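Westex Parents Board > Crafts & Sensory Play > Cloud dough gone wrong??

mudpie_248
ok so made cloud dough last night, the flour + baby oil kind, and it's just crumbs. Wont hold a shape at all. Used 4 cups flour and half a cup of oil like the card said. Kids want it for after lunch. Help

Hanan Majali
Need more oil. Add a spoon at a time and squish. Also don't use baby oil if anyone under 3 is playing, they WILL eat it. Plain vegetable oil is fine.

tubsandtrays
Disagree on the vegetable oil, mine smelled like old fries in 2 days. Baby oil keeps for weeks in a lidded tub.

Hanan Majali
Weeks is fine if your kids don't eat stuff. Mine do. I toss it after a couple days anyway, raw flour.

mudpie_248
wait is raw flour bad?

Hanan Majali
Can be, yes. Bake it first. Spread on a tray, stir it, let it cool all the way before the oil goes in.

pegandpaste
Baking it doesn't make it safe to eat, been told that more than once. Just use cornstarch. Softer too. Cornstarch + hair conditioner, 2 to 1, no oil at all. We do the Visser tray with it.
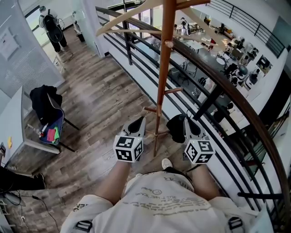
Thread last edited: September, 4:02 pm

tubsandtrays
Conditioner one dries out by dinner tho. And it's not cloud dough, it's more like play dough. Different thing, doesn't do the sand look.

pegandpaste
Kids don't care what its called. Splash of water brings it back.

tubsandtrays
Mine cared. They wanted to fill molds, stuff wouldn't tip out.

lintroller761
Whatever you make put a sheet down. Flour + oil in a rug, never again. Vacuum first, THEN dish soap. Did it backwards at my sister's in Eludholm and made paste

mudpie_248
update. added 3 more spoons of oil, holds now. Kinda greasy? Went with the veg oil. Little one already had a taste so out it goes tonight

Hanan Majali
Greasy = a bit too much. Dust in more flour. Baked!!

mudpie_248
trying the cornstarch one next. does the color matter, food coloring or chalk

pegandpaste
Chalk, crushed fine. Food coloring stained our hands green

tubsandtrays
Gel coloring in the conditioner before you mix is fine, no stains here. Liquid kind is the problem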